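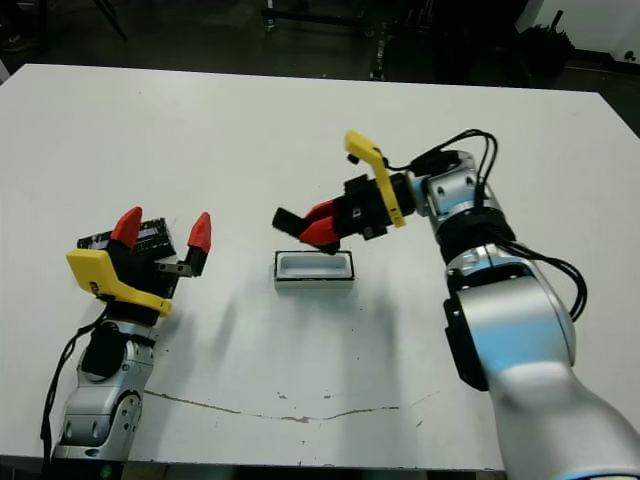
Home > Forums > Automation > General > Log in

Two-arm cells for kitting: ready or not?

magdy_hegazy
We pack small trays at Dinsa, 50 to a carton. Has anyone replaced a person on this with a pair of arms and plain parallel grippers? Supplier is Rarance. They say yes.

plulluvetti_fan
Depends on the tray. A raised rim gives the fingers something to close on. Flat stock on a flat bench is another matter, and most household items are worse.

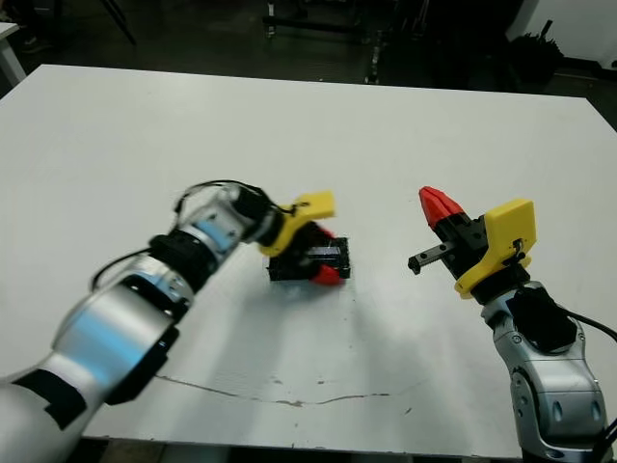 Grip is the easy part in any case. Ask what the arms do when a part arrives turned over. A person corrects it without stopping.

h.akinola
Disagree. Regrasping is slow but it works – ours hands over from left to right and takes 8 seconds. Over a run of 1000 we stepped in 3 times.

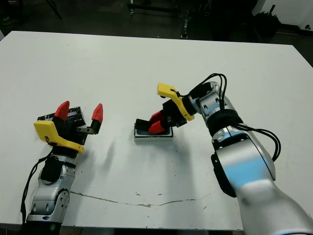 That was one part, fixed lighting, same bench. I would not claim it for washing up.

plulluvetti_fan
Then it is a fixture with extra joints. Change the part in November and you start again.

h.akinola
New fingertips and an afternoon of setup. We did it for the Drirkiteo job.

magdy_hegazy
Halima, are your tips rigid or soft? Ours mark the rims.

h.akinola
Rigid, with the closing force turned down.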